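Okay, I've had the Vitska hand-held gripper kit for two weeks now and people keep asking, so here's a thread. Long one, sorry, get a coffee.

Quick background: it's a two-finger gripper on a handle with a camera on it. You walk around doing ordinary chores with it, it records, and the recordings go toward training an arm. I paid for mine — $616 with shipping. No discount, no code to give you.

Setup first. The Vitska app found the grip on the first try, which after my year with the Koleck one almost made me cry. Calibration is a printed card you wave the thing at. Took me 17 minutes, and a good chunk of that was hunting for tape.

Weight! Everybody asks about weight. It's fine for the first half hour. After that my wrist has opinions. Getsemaní Meléndez borrowed it for an afternoon and switched hands constantly, and I've started doing the same.

My main test has been drinks on a shelf. Reach in, close on a bottle, lift, put it back someplace else, repeat until you hate beverages. I aim for 50 good takes a session and I usually get there before lunch.
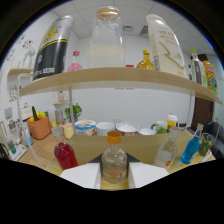 The trigger is the best part of the whole kit. Long pull, very smooth, and you can stop it partway and hold it there without your finger shaking. On the Koleck it was basically open or shut, and I dented a lot of soda cans learning that.

Bottles crowded close together are still the hard ones. You have to slide the fingers in between neighbors, and if you come in at a lazy angle you knock something. I've gotten better at it but I still toss nearly a third of those takes.

The view is super wide, so things bend like crazy toward the sides. Looks wild when you play it back. I like it though, I'd way rather have the extra shelf in there than lose track of where I am in the room.

Stuff I don't love: the charging port is right where your palm goes, so no topping up while you work. And the app renames your sessions by itself if you close it too fast. I wrote to support Wednesday and got a real answer the same evening — they say a fix is coming in September. We'll see.

Somebody asked about the Solís finger pads. Yes, they fit, you just need the longer screws. Grippier on smooth glass, a little worse on anything small because they're thicker. I swap back and forth.

Would I buy it again? Yeah, if you're recording a few times a week. If you just want to try this once, Grodlow rents theirs by the weekend and it's decent enough.

Doing mugs and bowls next. Send me your handle-grabbing tips, I'm bad at handles.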